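Search this site Search
Home Opinion Homes Letters About

Leave the table bare
by Jihad Najjar

I've had it with the dressed table. You know the sort — runner, bowl of fake lemons, three candles that never get lit. A friend in Neston paid 289 pounds for a "centrepiece set" and now eats her tea off her lap, on the sofa, every single night!

I like a plain pale top, smooth and a bit dull, with nothing on it at all. Joins between the panels? Fine by me. I'd sooner see a thin dark line than hide it under a cloth that needs ironing. You sit down, you spread out the paper, you've got room for your elbows. My mum thinks it looks like a waiting room, and we've been having that row since August.

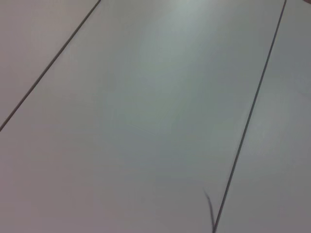
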